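What I'd budget for differently on a two-arm setup

By Everett Marchetti
April

We are putting in for a second two-arm robot this spring, and Renu Semwal asked me to write down what the first one cost us beyond the quote. I'm posting it too, as a few people have asked.

The arms were the easy part. Siditz and Iveck both sent quotes within a week, and they were close. What we missed was grippers. We ordered one pair and no spare fingers, and when a finger tore we lost 7 working days waiting on the part. This time there are three spare sets on the order.
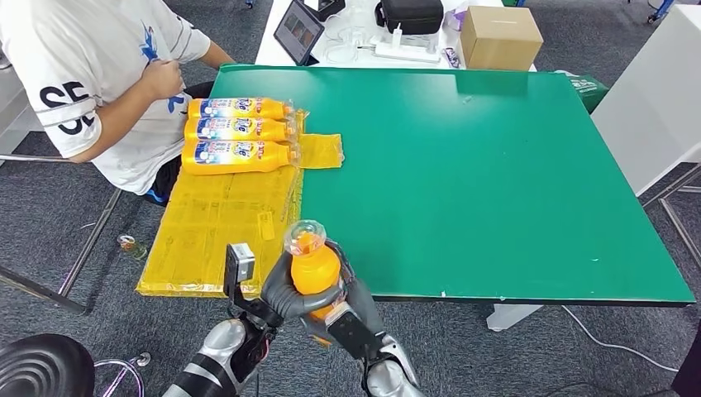 Bottle work at the green table, both grippers on one bottle.

Then there is the person. Our first plan had the robot running on its own for most of the day. In practice we paid for an operator for more than 40 hours in the first two weeks, and none of that was in the budget. Omprakash Jaiswal now puts operator time on its own line – I'd do the same even for a short trial.

Small things add up as well. Tables, power strips, stools, and products to practice on came to 20 percent of what we spent outside the hardware. Buy the real product in the real packaging. We spent a month on blank test bottles and had to redo the grip settings afterward.

I still don't have a good number for service. Iveck wants a yearly contract and Siditz bills by the visit. Devendra Dubey is getting both in writing by Thursday.

Contact | © Everett Marchetti | Back to top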